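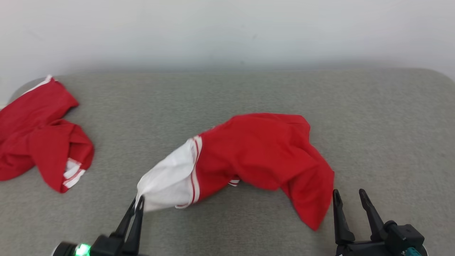 Fagerlund Sports Hall – Kit Room and Folding Bench
Routine inspection checklist, with comments

Last updated: 11 June 2020

Scope: padded folding bench, wall behind the bench, garment sorting and folding, shelving, floor, electrical, exit route. The drying cabinet is on its own sheet (see Dastow service folder). Mark each line OK, MONITOR, ACTION or N/A. A line left blank counts as not inspected.

Room reference: 62
Sheet revision: 3

SECTION A. BENCH

A1. Upholstery free of tears, holes and open seams.
Result: OK
Comment: Gray woven cover. Checked by hand along the front, back and both rounded ends. Seam on the underside at the left end was re-stitched after the last inspection and is holding.

A2. Cover taut, no loose fabric that can catch zippers or drawcords.
Result: OK
Comment: Flat over most of the top. Slight shading differences show in the weave depending on the light. Press these with the palm before recording them as stains or hollows.

A3. Padding even, no hard spots.
Result: MONITOR
Comment: Padding is softer toward the right end. Still within what the Torholm bench sheet allows. Compare again in July.

A4. Frame stable under hand pressure at each end.
Result: OK
Comment: No rocking. Leg bolts tightened one quarter turn.

A5. Top clear of pins, clips, scissors and name-tape needles before garments are put down.
Result: OK
Comment: One loose safety pin was found on this line at the last inspection. Run the flat magnet over the whole top, including the rounded ends where the cover turns down. Do not sweep with the bare hand.

A6. Cover clean and dry before use.
Result: OK
Comment: Dry to touch. Wipe with the neutral cleaner only. The Gristel spray is for shoe racks and leaves a residue on woven fabric.

SECTION B. WALL BEHIND BENCH

B1. Paint sound, no flaking that can fall on clean garments.
Result: OK
Comment: Off-white, smooth. No flakes collected on a white cloth drawn along the back edge of the bench.

B2. Marks and scuffs recorded.
Result: MONITOR
Comment: One thin diagonal scuff toward the left. Two small dark marks further right, the lower one close to the line of the bench top. Surface marks, paint not broken. No repainting requested. Record any new mark by position so that old ones are not reported twice.
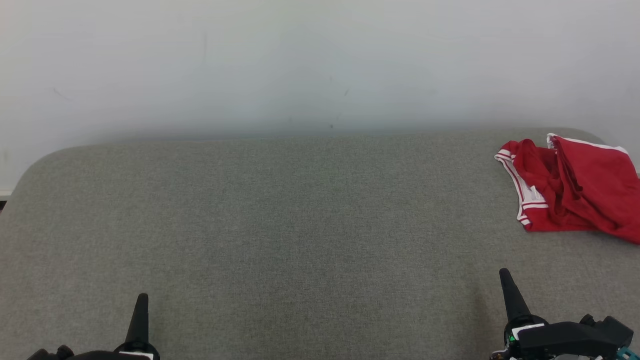 B2 – Wall and bench top, red garment with white striped trim at right.

B3. No hooks, nails or fixings left in the wall above the bench.
Result: OK
Comment: None. Do not add any. Hanging storage belongs on the rail by the door.

B4. No damp at the junction of wall and floor.
Result: OK
Comment: Meter reading normal at three points. The bench has to be pulled forward for this line, and it takes two people. If only one person is available, mark N/A and write the reason.

SECTION C. GARMENTS ON THE BENCH

C1. One color group on the bench at a time.
Result: OK
Comment: Red group with white trim during this inspection. Whites and light grays stay in the bins until the reds have been cleared and the top wiped. Check the cloth after wiping. If it picks up color, stop and wash the reds again as a separate load.

C2. Garments fully dry before folding.
Result: OK
Comment: Test at the waistband and at the hem bands, where the fabric is thickest. The middle of the garment dries first and tells you little. Damp items go back to the cabinet – not over the back of the bench.

C3. Trim and hem bands flat, stitching intact.
Result: ACTION
Comment: Striped trim tends to curl under when a garment is dropped in a heap. Open it out from the band end, hold both ends, and draw it straight across the bench before the first fold. One item in the red group had 7 mm of open stitching at the hem. Bagged and sent for repair. Do not return to shelf until the repair slip is attached.

C4. Drawcords knotted, no loose ends longer than a hand's width.
Result: OK
Comment: Cords were replaced on the older stock last season. New cords are supplied unknotted.

C5. Size labels legible.
Result: MONITOR
Comment: Labels on older items are fading. Still readable in good light. Order iron-on replacements with the next supply request.

C6. Unfolded garments kept away from the bench edge.
Result: OK
Comment: Anything that slides to the floor is treated as soiled and goes back to the wash. Keep the pile on one side and the item being folded in the middle.

SECTION D. SHELVING AND FLOOR

D1. Shelves fixed to wall, brackets tight.
Result: OK
Comment: Bottom bracket on the door side retightened.

D2. Folded stacks no higher than the shelf divider.
Result: ACTION
Comment: Two stacks over height on shelf 3. Reduced during the inspection. Line stays at ACTION until the next visit confirms it.

D3. Floor dry, mats flat, no curled corners.
Result: OK

D4. Walkway between bench and shelving clear for its full width.
Result: OK
Comment: Bins had drifted into the walkway. Moved back to the floor markings.

SECTION E. ELECTRICAL AND EXIT

E1. Iron unplugged and on its stand when not in use.
Result: OK
Comment: No ironing on the padded bench under any circumstances. Use the board.

E2. Test tag in date on all portable equipment.
Result: MONITOR
Comment: Iron tag is due in July. Asset 202.

E3. Exit door opens fully and is not locked during working hours.
Result: OK

E4. Light over bench working, no flicker.
Result: OK

OPEN ITEMS CARRIED FORWARD
A3 padding, right end
B2 wall marks
C3 hem repair, awaiting slip
C5 labels
D2 stack height
E2 iron tag

Shares: 3 | Comments: 7

Fagerlund Sports Hall | Contact the facilities desk | © Fagerlund | Back to top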